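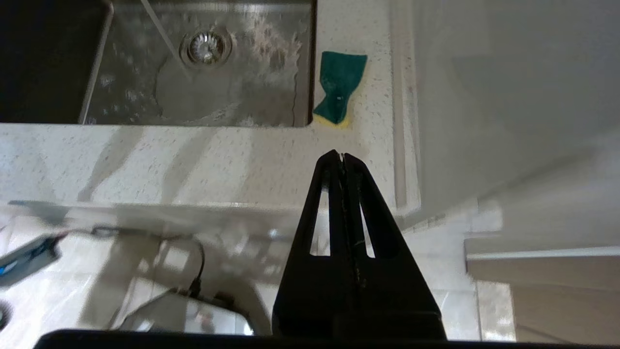

The kitchen manager at Furnangate looks after 28 shared kitchens, all fitted with the same speckled countertop and a stainless steel sink set into it. Most of the complaints that reach the office concern the sink.

"People report a stain, and nine times in ten it is mineral film," the manager said. "Water dries on the steel and leaves the minerals behind. Wipe the basin after use and you will not see it."

The standard tool is a two-layer sponge, green scouring side and yellow foam side, bought from Jurico in cartons of 1000. The foam side is for the countertop. The green side is kept for pans and for the strainer cup, which is lifted out and scrubbed every evening.

"On brushed steel you go with the grain or you don't use the green side at all," the manager said. "Across the grain it leaves marks, and those are permanent." 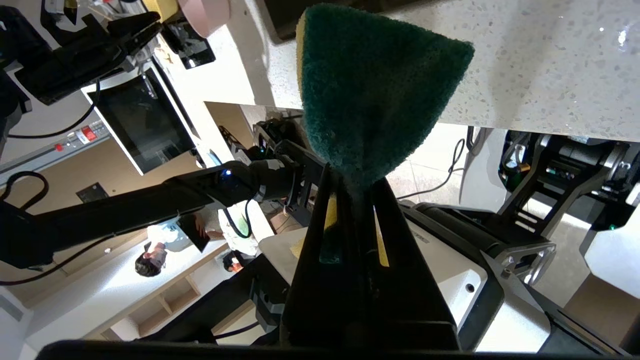

Folding the sponge with the green side out gives a narrow end that reaches into corners and around the drain. The drawback is wear – the foam tends to split along the fold. Sponges are replaced every 4 days in the busier kitchens.

A trial of a thicker pad from Starari ended in December. "It lasted longer, but it would not bend far enough to get into the strainer," the manager said. The remaining 39 pads went to the workshop, where they are used on flat trays.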